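MUS 214: Independent Release Practice
Unit 4 notes: Getting a recording from the studio to the listener
Instructor: Dalia Saber

Read these notes before the June workshop. Bring a draft split sheet for your own project. Terms you are expected to know are defined where they first come up.

1. Two copyrights

Every released track contains two separate pieces of property. The first is the composition: melody, harmony and words. The second is the sound recording, usually called the master. They can have different owners, they are licensed separately, and they earn money through different channels.

A cover version shows the division. If Clandetti records a song written by Roald Forsberg, Clandetti (or its label) owns the new master. Forsberg still owns the composition and is owed a share whenever the new recording is sold or streamed.

2. Split sheets

A split sheet records who wrote what share of the composition. It should be signed before the band leaves the session, or at the latest before mixing starts. A usable sheet has the title of the song and any working titles, the legal name of each writer, each writer's percentage, performing rights affiliation if any, and signatures.

Percentages must total 100. Producers are not automatically writers. Session players are not automatically writers either, although a player who supplies a hook may have a claim. Settle this in writing.

Worked case. The band Brirnari has four members. Two wrote the song, one arranged the strings and one played drums. The group agrees to equal shares of the composition. Each member is entered at 25 percent. The sheet does not need to explain how the figure was reached.

3. Identifiers

ISRC: identifies one recording. A remix, a live take and a radio edit each need their own code. A remaster may also need one; check with your distributor.
ISWC: identifies the composition. Issued after the work is registered.
UPC: identifies the product as a whole (single, EP or album).

Keep a spreadsheet with one row per recording. Do not reuse a code when you replace a faulty master with a different version.

4. Physical runs

Treat pressing as a separate budget. The usual error is to set the run from hope and the price from what other bands charge.

Suppose the duo Stoyanova orders 1,000 CDs at a total cost of $2,000, with sleeves and freight included. Unit cost is $2.00. At a sale price of $10.00, the run pays for itself after 200 copies sold directly. If a shop takes 40 percent, the duo receives $6.00 per copy and needs 334 shop sales to cover the same cost. Promotional copies bring in nothing and must be taken off the stock count before you work out income.

5. Selling direct

Direct sales take place at shows, by mail and through a download page. The artist keeps a larger share of each sale and handles the tax, the postage and the complaints.

Card payments carry a fee, normally a percentage plus a fixed amount. The fixed part weighs more heavily on cheap items. On a one-dollar download, a fixed fee of 30 cents takes almost a third of the price before the percentage is applied. Bundling tracks into an EP reduces the effect. 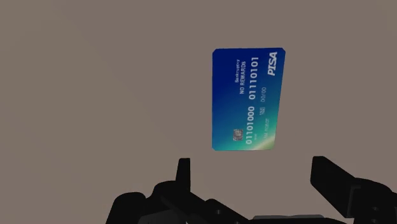
Fig. 4.1. Credit card.

Record gross price, fee and net as three columns. Enter refunds as negative sales in the month they are paid out. Cash from the merchandise table goes in the same ledger, with the venue's cut shown on its own line.

6. Release timing

Deliver audio and artwork to the distributor at least four weeks before the release date. Register the composition in the same week. Send press copies once the final master is approved, never from a rough mix.

Assignment

Prepare a release file for the three-track EP "Udar" using the session notes handed out in class. Include a split sheet for each song, an identifier table with blank fields where codes have not been issued, and a budget for one physical run. State the break-even point for direct sales and for shop sales. Show the arithmetic.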